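Slow to let go

The fault first showed up as a number. A policy trained to fold dark clothing on a bed was closing its gripper 2 mm before it reached the cloth, and the garment slid away from the tips. The team at Torkudska, which builds laundry-handling software, spent most of July looking for the error in the model. It was in the recordings.

Training data for this work comes from people handling clothes with hand-held grippers, one per hand. A camera on each device records the view over its fingers, and finger opening is logged separately by an encoder. If the two streams drift apart, the model learns to act at the wrong moment. 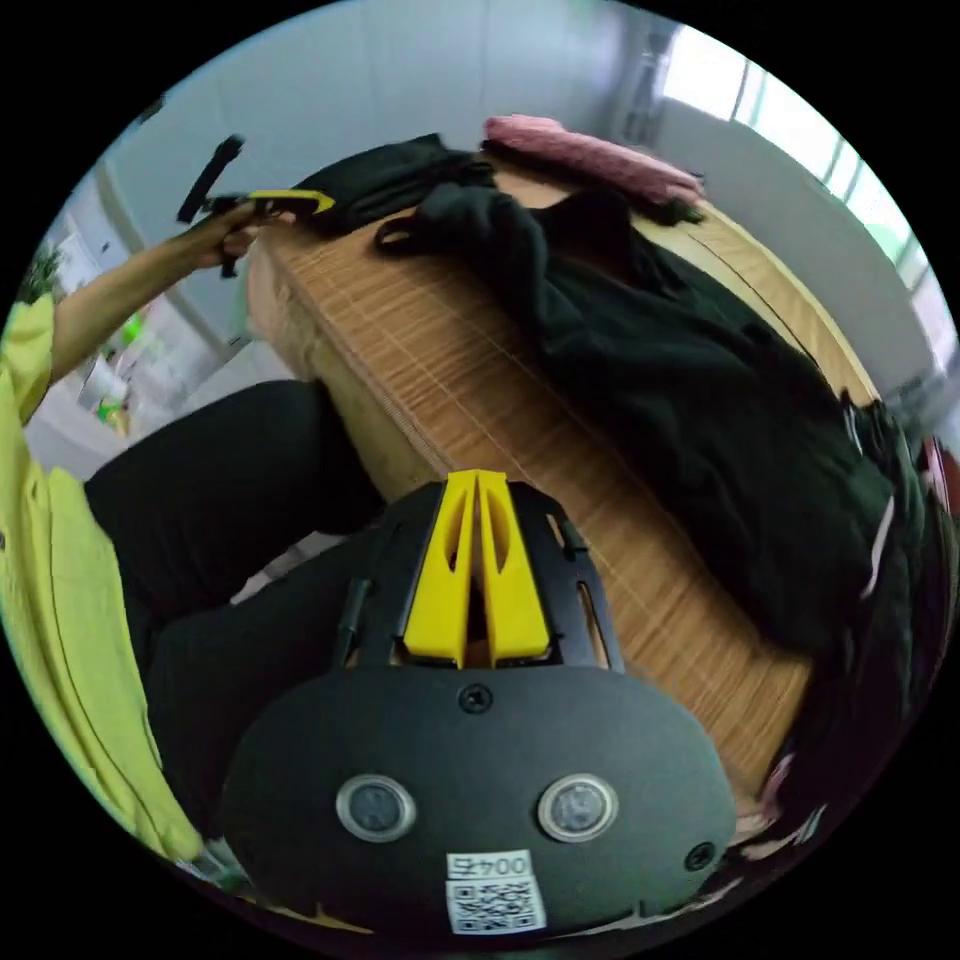

Edvin Lundgren disagreed that the encoder was to blame, and said so in a reply to the first fault report: the clock on the handle was sound, and anyone looking for drift should begin with the return spring, which he had seen stick on a bench unit after 3000 cycles. He was half right. The spring was slow to open, and the firmware treated a slow opening as noise and smoothed it. Smoothing added delay, and the delay grew through a session.

Genowefa Urbańczyk traced it by stepping through session 1593 and comparing the logged opening with the gap visible between the fingers.
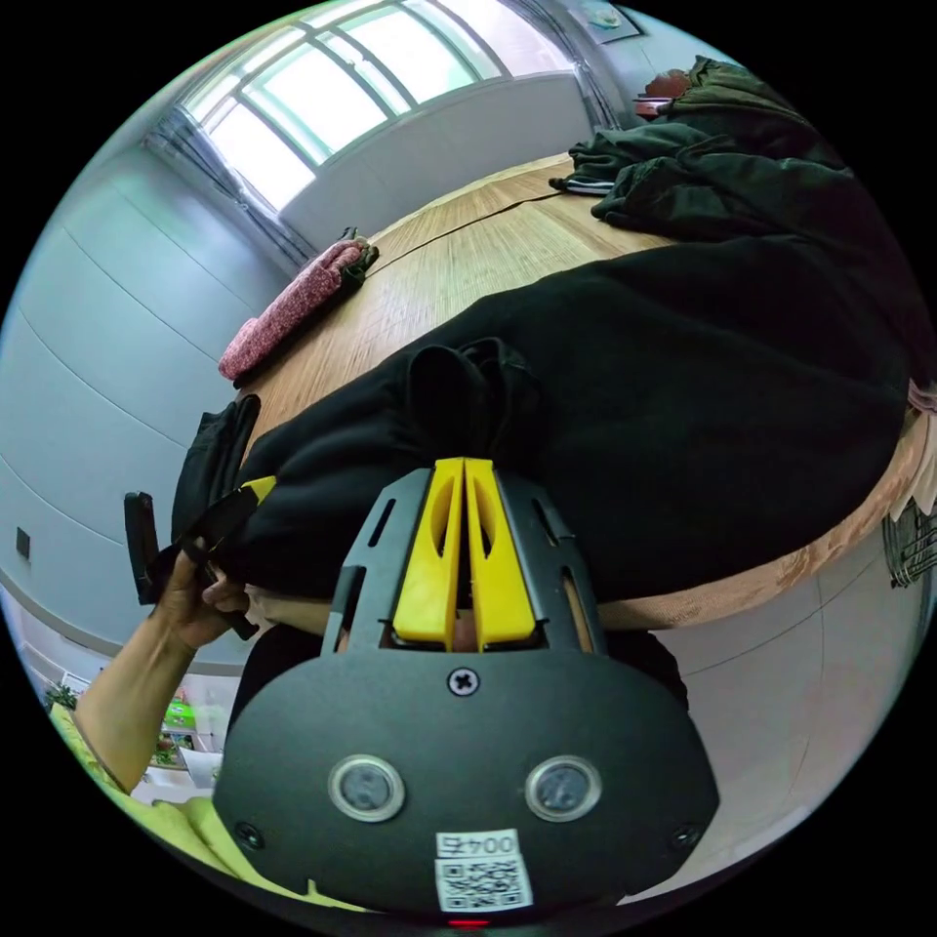
Comparing the log with the picture is tedious, and dark cloth makes it worse. Contact is hard to judge when the material has few edges to track. The fingers themselves are easier. They are bright yellow, and against a bunched black garment the gap between them stands out well enough to measure. Urbańczyk used that gap as the reference and ignored the fabric. By the end of the session the log lagged the picture by 2 frames.

The repair was dull - a stiffer spring, and a filter that no longer touches the opening signal. Older sessions were re-timed from video where the gap could be read, and dropped where it could not. Espinoza, which supplies the handles, now cycles each one before dispatch.
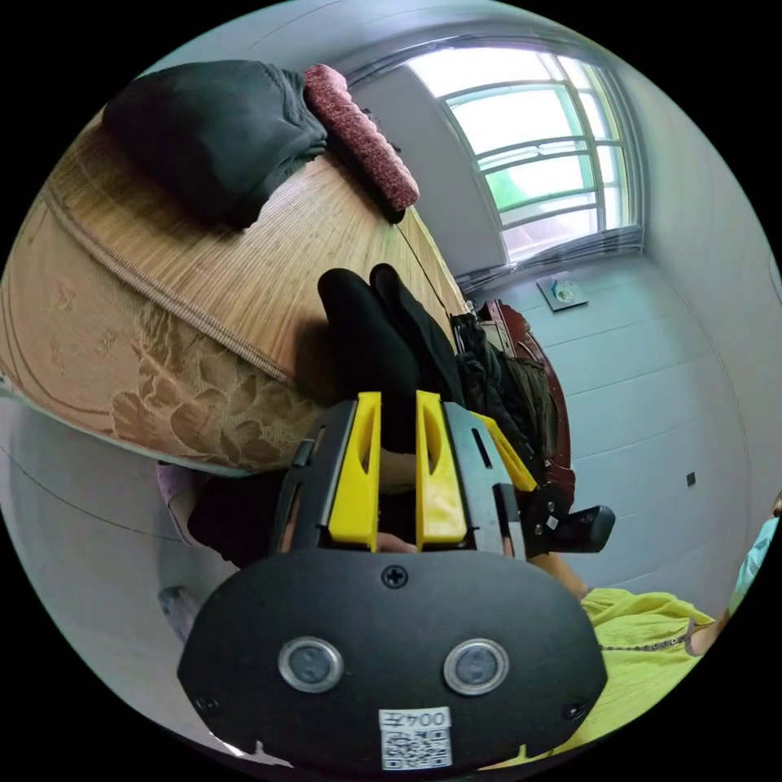 Lucero Puma

The safety question is smaller but has not gone away. A robot that closes early on a shirt wastes a fold. One that opens late keeps hold of whatever it has, and the same policy may later be run near people. Torkudska's arms have a force limit that works independently of the model, and it was never reached in testing. Kevin Flores wants a second check, on release time, and a stop if it is exceeded. That is due to go on the test rig on Thursday.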